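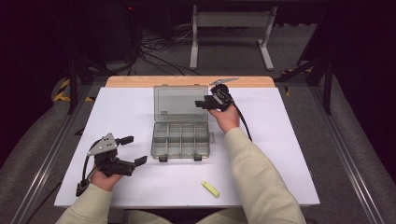
写真:Corey Kerslake

Hemard ガラスシードビーズ 70色アソート
取扱い:Olby 手芸材料店
丸小・丸特小の2サイズ展開/各色3g入り/6月26日より新ロット出荷

お待たせしました、Hemardのシードビーズがまた入ってきました! 前のロットが春のうちに売り切れてしまってからというもの、「次はいつですか」というメールを本当にたくさんいただいて、返事を書きながらこちらもそわそわしていました。今回は全70色。そのうち17色が新しく加わった色です。

Hemardのビーズを初めて見る方へ少しだけ。いわゆるシードビーズ、刺しゅうや織り、ビーズステッチに使う小さな丸いガラスビーズです。粒はややふっくらめで、穴が大きめ。丸特小でも、細めのビーズ針なら糸を何度か通せます。ペヨーテステッチのように同じ穴へ戻ることの多い技法だと、この穴の余裕がほんとうにありがたいんです。終わりのほうで糸始末をするとき、針が途中でつっかえてビーズを割ってしまうあの悲しさ、経験のある方ならわかってくださるはず。

色について

まず新色の話をさせてください。いちばん気に入っているのは「麦わら」と名付けられた半透明の黄色です。黄色といってもレモンのような明るさはなく、少し茶色に寄った、夕方の畑のような色。銀引きの金色と混ぜると急に表情が出ますし、濃紺の隣に置いたときの落ち着きかたもとてもいいです。

次に「雨どい」。名前はちょっと地味ですが(原語のカタログ名をそのまま訳しました)、マットな青灰色で、何に合わせてもけんかしません。わたしは届いたその晩にこの色だけで細いブレスレットを編みはじめて、寝るのがすっかり遅くなりました。

赤の系統は、これまで朱色に近いものが中心でしたが、今回から「干しすもも」「赤土」「古い切手」が加わって、ぐっと深いほうへ広がりました。「古い切手」は退色した赤といえばいいのか、ピンクというには渋く、レンガというには甘い色です。画面の色では伝わりにくいので、気になる方は色見本カードを先にご覧になるのがおすすめです。

緑は定番の「こけ」「青りんご」「瓶」がそのまま続いています。「瓶」は透明の濃い緑で、光の当たるところに下げるとよくきれいに透けます。イヤリングや窓辺の飾りに。不透明の白、黒、生成りももちろん入っています。生成りは減りが早い色なので、単色の追加袋もいっしょに仕入れました。

仕上げの種類

透明、不透明、銀引き、マット、オーロラ、内側着色があります。このうち銀引きと内側着色は、洗濯や強い摩擦にはあまり向きません。とくに内側着色のピンクと紫は、日の当たる場所に長く置くと色が薄くなることがあります。服への刺しゅうに使うなら、不透明かマットを選んでください。メタリックの表面加工をした色も、汗の多い季節のアクセサリーだと少しずつ落ちてきます。それはそれで味があって、わたしは嫌いではないのですけれど!

粒のそろい具合

正直に書きますと、完全に均一ではありません。機械でぴたりとそろった円筒形のビーズに慣れている方は、最初の一段でおや、と思うかもしれません。薄い粒、厚い粒がときどき混ざります。織り機で細かい図案を織る場合は、使う前にトレイに広げて、極端に薄いものだけ除けておくと端がきれいに出ます。除けた粒も捨てないでくださいね。カーブのところで厚い粒と薄い粒を使い分けると、自然に曲がってくれるので重宝します。

ビーズ刺しゅうやロープ編みなら、選別なしでじゅうぶん楽しめます。粒の小さなばらつきが面にゆらぎをつくって、布に縫いとめたときの光りかたがやわらかくなるんです。店の見本に置いてあるDamascenoの図案集の花のブローチも、選り分けずに袋から出してそのまま刺しました。

サイズの選び方

迷ったら丸小からどうぞ。針に通しやすく、進みも早く、はじめての一作に向いています。丸特小は図案を細かく見せたいとき、それから縁飾りに。同じ色番号なら両サイズの色味はほぼそろっていますが、粒が小さいぶん、透明色は丸特小のほうが淡く見えます。両方を混ぜるときは、一度並べて見比べてからにすると安心です。

糸と針

専用のナイロン糸でもポリエステル糸でも大丈夫です。店ではKikenのビーズ糸をいっしょに並べています。軽くロウ引きされていて、絡みにくく、ほどいてやり直しても毛羽立ちが少ないのが好きなところ。色は薄い色のビーズに生成り、濃い色に灰色があればたいていのものは作れます。透明のビーズだけは糸の色がそのまま透けて見えるので、あえて赤い糸を通して遊んでみるのも楽しいですよ。「麦わら」に赤い糸、ぜひ試してみてください。杏のような色になります。

しまい方

ビーズは小袋に入った状態で届きます。袋は口を折って閉じるだけの簡単なものなので、使いはじめたら仕切りのあるケースか、ふた付きの小瓶に移すと扱いやすくなります。仕切りケースなら、ふたを閉じたときに仕切りの上端とふたの間にすき間ができないものを。丸特小はわずかなすき間からでも隣の部屋へ引っ越してしまいます。移す前に、色番号を書いた小さな紙を一緒に入れておくと、買い足しのときに困りません。白が何種類もあると、あとからでは見分けがつかないんです、これが。

作業のときは、毛足の短い布かビーズマットを敷いて、少しずつ出して使うのが楽です。残ったビーズを戻すには三角のトレイが便利ですが、厚紙を折ったものでもちゃんと用が足ります。

お客さまから

Rochelle Grimshawさんから、前のロットで作った襟飾りのお便りをいただきました。「透明の緑と生成りだけで編みました。襟の後ろで留めるところを厚い粒でまとめたら、思ったよりしっかりして、もう何度もつけて出かけています。次は新しい青灰色で、もう少し幅の広いものを」とのこと。幅の広い襟、ものすごく見たいです。できあがったらまた写真を送ってください。

セット内容
・ガラスシードビーズ 全70色 各3g(小袋入り)
・色番号と色名の一覧表(日本語)
・ステッチの手引き(ペヨーテ、ブリック、ヘリンボーンの編みはじめ)
収納ケース、糸、針は含まれません。

素材:ガラス
サイズ:丸小、丸特小(ご注文時にどちらかをお選びください。セット内での混合はできません)
使用上の注意:小さなお子さまやペットの手の届かないところで保管してください。割れた粒の縁は鋭いことがあります。床にこぼしたときは素足で歩かないようにお願いします。

よくいただくお問い合わせ

単色での追加購入はできますか。
できます。新色を含む全色、色番号でご注文ください。ロットが変わるとわずかに色味が変わるため、大きな作品をお考えの場合は、はじめに多めにご用意いただくことをおすすめします。

色見本カードはありますか。
あります。実物のビーズを糸で留めたカードで、サイズごとに分かれています。一枚ずつ手で留めているので、お届けまでに少しお時間をいただきます。

丸大サイズの予定は。
8月の入荷を目指してやりとりしているところです。まずは不透明色からになりそうです。決まりましたら、このページの上のほうに書き足します。

返品はできますか。
未開封のものに限り承ります。小袋の口を開けたあとの色違いによる交換はお受けできませんので、色で迷われたときはご注文の前にお気軽にメールをください。自然光で撮った写真をお送りしています(曇りの日は少しお待たせします)。

関連商品:Kiken ビーズ糸 生成り/灰色/赤、Hemard 色見本カード、Damasceno 図案集「縁どりと花」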